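Kırmızıgül: Frequently Asked Questions
The new Drametti album, out 2022-09-02 on Prillo

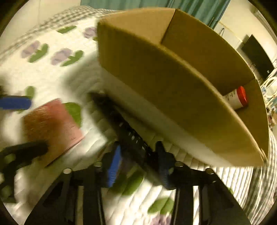

Photo: Prillo

We get a lot of email. Most of it is nice. A good share of it asks the same dozen things, so the answers now live on this page, and we'll add to it when you come up with new ones.

THE ALBUM

How do you say the title?

Kuhr-muh-zuh-gyool, near enough. The letter without a dot is the one everybody trips on. It sounds a bit like the "e" in "open" if you say "open" lazily. The soft bit at the end takes practice. If you order at a record store counter and say "the new Drametti," you will be understood, provided the store has heard of Drametti.

What does it mean?

Red rose, in Turkish. It was the name painted on the door of the rehearsal space, which used to be a florist. There are no songs about flowers on the record. There is one song about rent.

Is this a debut?

It's the first full-length. Before it there were two EPs, a split seven-inch, and a cassette that the band would prefer you didn't bring up. So if you have been describing them to friends as a new band, you're right in the way that press releases are right.

How long is it?

34 minutes, nine tracks. Yes, we have seen the comments asking whether that's an album. Plenty of records people call classics would fit on one side of a C-90 with room left for the weather. If you want it longer, the run-out groove on side B is locked and will go on for as long as you let it.

Who produced it?

The band did most of it. Prillo brought in an outside mixer for the last three songs, after the first round of mixes was played in a car and everyone in the car went quiet.

Why was it delayed?

It was due in July. The first reason was the lacquers, which had to be recut when side A came back with a hum that wasn't on the master. The second reason was the sleeve, which came back from the printer with dots on all the letters that shouldn't have them and none on the letters that should. We fixed both. The third reason is that the band wanted to change the track order again, and we let them, and it did get better.

Is "Long Division" the same version as the single?

No. The single is the edit, with the count-in chopped off and the guitar solo reduced to a rumor. On the album you get the whole thing. "Tollbooth" and "My Half of the Couch" are the same as the singles, except that "Tollbooth" now runs straight into the track after it with no gap, so shuffle at your own risk.

What happened to "Parking Structure"?

It was a single, and it isn't on the album. The band feels it belongs to an earlier period, meaning last fall. It's still on streaming, and they still play it live, usually when somebody yells for it and the bass player gives in.

Are the lyrics printed anywhere?

On the inner sleeve of the LP and in the CD booklet, in a typeface the designer picked. We have passed along your remarks about the typeface. The words are also on the band's page at a size meant for human beings.

Who's singing on track six?

The drummer. The drummer was surprised too.

Is there a clean version?

The record has two bad words on it, both in the same verse of "Tollbooth," and both are richly deserved by the tollbooth. Radio stations can ask us for the edit. It has a cymbal crash over each of them, and some people here think it's the better take.

FORMATS

What can I buy?

Black LP, red LP, CD, and download. There is no cassette this time. See above.

How many of each?

We pressed 2,072 black LPs. That odd number is what the plant had left over once the rejects were pulled, and we would sooner tell you the real one than round it up and feel important. There were also 50 test pressings, most of which have gone to the people who played on the record, and a few of which will turn up in the shop whenever we remember where we put them.

Does the red one sound worse?

Half the internet says colored vinyl is noisier and the other half says it can't tell. We played both on a decent turntable with the lights off and argued. The nearest thing to a result was that everyone preferred whichever one they had already bought.

Will the red LP be repressed?

Not in red. If the black sells through we'll repress in black. If you missed the red, there are people online who bought three for exactly this purpose, and they are waiting for you.

Does the LP come with a download code?

Yes, on a small card inside the inner sleeve. It's easy to miss. Tip the sleeve up gently over a table and it should slide out. If it doesn't, write to us with your order number and we'll send the code by email.

What file types are in the download?

MP3 and FLAC. Somebody asked for 8-track. We admire you.

My CD player says track ten. You said nine tracks.

Let it play.

ORDERING

I pre-ordered. When does it arrive?

Pre-orders go out in the week of release. We took 2,519 of them across all formats, which is a great many more than we expected and a fair bit more than the mailing room was built for. It's a room. It has a table. Please give it two weeks inside the US and up to five anywhere else before you write to say it's lost.

Can I change my address?

Until the label is printed, yes. After that, the parcel is in the hands of the mail and your only hope is to be friends with whoever lives at your old place.

Can I swap the black LP for the red one?

No. We're sorry. See the people who bought three.

My record arrived warped. What now?

Send us one photo of it lying on the turntable and another of the packaging. A slight wave that doesn't bother the needle is normal and the plant won't take it back. If it looks like a salad bowl we'll send another and you can keep the bowl.

The sleeve has a bent corner.

Seriously bent, write to us. Slightly bent, consider it the beginning of the record's life with you. We do use stiffeners, and we do write "do not bend" on the mailer, and we have come to suspect that some carriers read this as a dare.

Can I get it signed?

The first batch of CDs had signed booklets and those are gone. The band will sign things at shows. Bring a pen. They never have a pen.

Do you sell to stores?

Yes. Stores should order through their usual distributor, or write to us directly for small amounts. The minimum is five, any mix of formats.

SHOWS

Are they touring?

There's a release show at Sarkano and then a run of dates that is still being nailed down. We list a show when the contract's signed and not before, having learned this the embarrassing way.

Is the Sarkano show all ages?

Yes. The bar is in a separate room and checks ID. The balcony is closed, and please don't ask the door staff to make an exception. They've heard that your back hurts. So do theirs.

Will they play the whole album?

That's the plan for Sarkano, in order, with a short break between sides so that someone can retune. On the later dates it'll be a mix of new and old songs.

What time do they go on?

Doors at seven, support at eight, Drametti at nine fifteen. The last two release shows we put on started late, both times over a missing power supply. There is now a spare. There is also a person whose job is to know where the spare is.

Can I record the show?

Phones are fine for a song or two. If you want to tape the full set with real microphones, write ahead and ask. The answer is usually yes, and the band will want a copy.

Will there be merch?

Records, CDs, two shirts and a tote bag. The shirts run small. Cash and cards are both okay.

They didn't list my city. Why do they hate my city?

They can't afford to get to your city. If you run a venue there, or know someone who does, the booking address is on the contact page.

PRESS, RADIO AND EVERYTHING ELSE

I write for a blog. Can I get a promo copy?

You can get a private stream, which is what we send to everyone. Physical promos went out over the summer, mostly to people who have since sold them. Tell us where you write and link to a couple of pieces. They don't have to be about us, and they don't have to be kind.

How should I spell it in print?

Drametti has one m and two t's. The album title needs its letters left alone: the second, fourth and sixth are all the dotless ı, and there's an umlaut on the ü. Copy it from the top of this page. If your system can't show it, "Kirmizigul" is acceptable, and the band will sigh but they won't write in.

What genre is it?

The digital stores made us choose from a menu, and we chose "Alternative." Reviews so far have said post-punk, slowcore, "kitchen pop," and in one case jazz. We'd like to meet whoever wrote jazz.

Can I use a song in my film?

Write to the licensing address and tell us which song, how much of it, and what's going on while it plays. Student films usually get a yes for the price of a link to the finished thing. Car commercials get a longer conversation.

Can I cover one of the songs?

Please do. Chords for most of them are on the band's page. The tuning on "Long Division" is nonstandard and the guitarist no longer remembers it exactly, so if you work it out, let us know before Sarkano.

I sent you a demo. Did you listen?

We listen to all of them, slowly. We answer fewer than we should. If it has been more than three months, one nudge is fine.

Why does your store still say "coming soon" on some pages?

Those are the pages we haven't updated.

My question isn't here.

Use the contact form and put your order number in the subject line if you have one. Replies take two or three working days, a little longer in release week.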